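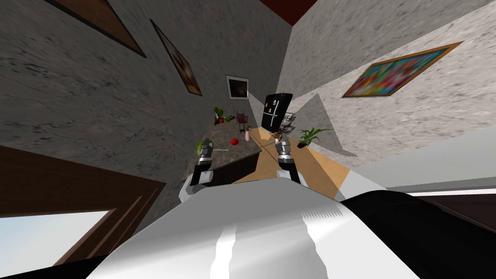 Kitchen rehearsals pay off for the Proltby prep team

Since March the robot trial at our Proltby site has been running every routine in the simulator before anyone tries it in the real staff kitchen, and what a difference it has made to the working day! Zainab Idahosa, who used to spend her mornings walking behind the machine with a hand on the stop button, now starts at a desk with a mug of tea and the overnight runs. There were 418 of them last week, and she went through the awkward ones with Bakari Rugemalira from the kitchen side before lunch.

Bakari's part in this is the bit we are most excited about. He has 14 years of prep work behind him and had never opened a simulator until this spring. Now he writes the task cards — which shelf, which hand, what to leave well alone — and the software team at Tekex turns them into routines. "I tell it what I'd tell a new starter," he says, "only I have to say all of it."
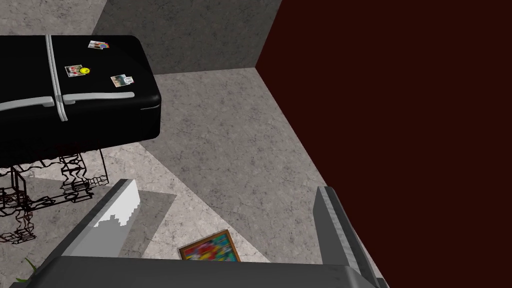
Fridge and gripper in the simulated kitchen used by the Proltby trial.

Fridge work is next on the list. The early shift has been asking for help with stock checks for ages, and Cường Đàm has drafted 178 short tasks for it. Plenty of them will be thrown out, and he is quite cheerful about that.

Rotas have shifted a little too. Two people on earlies now share a review hour on Mondays, paid at the normal rate, and Xuân Cao is training both of them to mark up runs. Nobody's contracted hours have changed. There are still grumbles, mostly over the review screen, which is slow and logs you out if you go off to answer the door. Lộc Tiêu is working on it and would love to hear about anything else that gets in your way.

If you fancy a go at writing a task card, come along to the Bravo room on Monday at 2.30pm. No experience needed, and kitchen staff get first pick of the seats.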